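The case for keeping the old couch

Melevville council ends its free hard rubbish collection in October. From then on a household that wants to get rid of a couch will have to book a pickup and pay for it, or find someone with a ute. The letters page of the local paper has been full of complaint, most of it about the fee. I think the fee is the least interesting part of the matter. I would like to talk about why so many couches end up on the nature strip to begin with.

Walk down any street in the suburb in the week before a collection and you will see lounge suites that have nothing much wrong with them. The fabric is faded on the arms. A cushion has gone flat. Sometimes a leg is missing. These are small faults, and a generation ago they would have been fixed by a person in a shed behind the shops. My parents owned 2 couches in their married life. The first was re-covered twice and went to my brother when he moved out. He still has it.
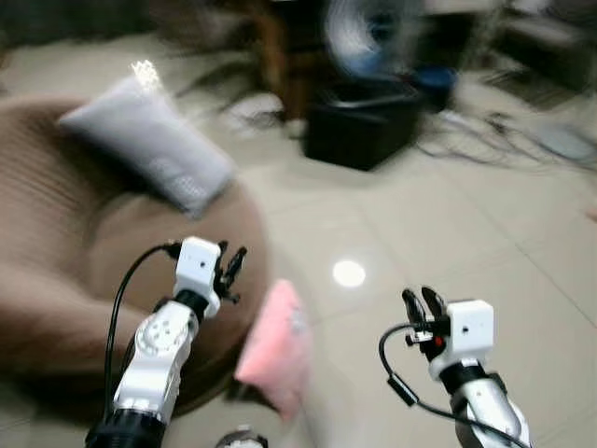

Part of the problem is how furniture is sold. The big showrooms out on the highway run a sale most weekends of the year, and the sale price on a new lounge is often less than an upholsterer would charge to re-cover the old one. I don't blame anybody for doing the sums. When I took a fabric sample to Zaststead Upholstery last year, the quote for my own three-seater was more than I paid for the thing new. I went ahead anyway, and I will admit I thought about it for a month first.

The quote was fair. Re-covering a couch properly takes days. The old cloth has to come off staple by staple, the webbing has to be checked, and the foam is usually replaced while everything is open. The person doing it has to be paid a decent wage. The new couch is cheap for other reasons. The frame is stapled where it used to be glued and screwed, the foam is light, and the cover is often fixed in such a way that it can't come off without damage.

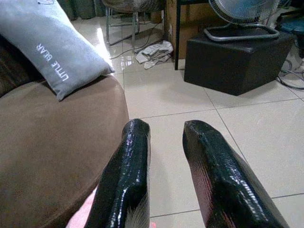 That last point matters more than people realise. A couch with zips on its cushion covers can be washed and patched. A couch with covers sewn shut can be wiped down with a damp cloth and that is the end of it. If you are buying, look underneath and look for zips. Ask whether replacement covers are sold and for how long. In my experience the salesperson will not know, and will have to go and find someone.

There is also the question of colour. For some years now the fashion has been for pale grey and cream, which show every mark a child or a dog can make. Brown went out of favour because it looked like our grandparents' places. Our grandparents chose it with their eyes open. It hides tea. I have a brown couch again now and have stopped asking visitors to mind their cups.
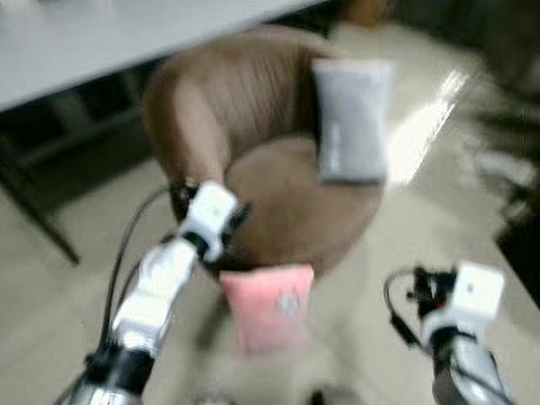 The usual reply to all this is that unwanted furniture can be donated. Some of it can. But the op shops are choosy, and they have to be, having limited floor space and their own tip fees to pay. The Aidoo Street shop takes no lounges at all without a fire label, and it will not send a truck for a single chair. I have watched people leave a recliner at the door overnight in the rain and drive off feeling generous. By morning it is landfill, and the shop pays for it.

What would help is a bit dull. The council could put part of the new pickup fee towards a repair voucher, so that a household choosing to re-cover a couch got something back. The neighbouring shire of Skirnik has a shed at its transfer station where sound furniture is set aside and sold for a few dollars, and it is busy every Saturday. Melevville has room for the same. TAFE could bring back the short upholstery course, which filled up every time it was offered and was dropped regardless.

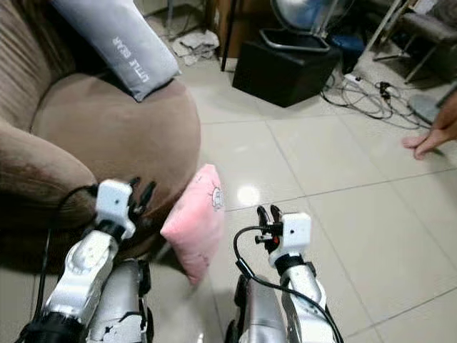

A brown upholstered sofa on a floor of off-white tiles.

I would also like to see showrooms made to state on the tag whether a couch can be repaired. Fridges carry a star rating for power, and buyers learned to read it. A lounge costs as much as a fridge and takes up a good deal more of the tip.

None of this will happen before October. In the meantime, if yours is sagging, turn the cushions, or buy new foam cut to size and put it inside the old covers. It is a morning's work, and you can keep the booking fee.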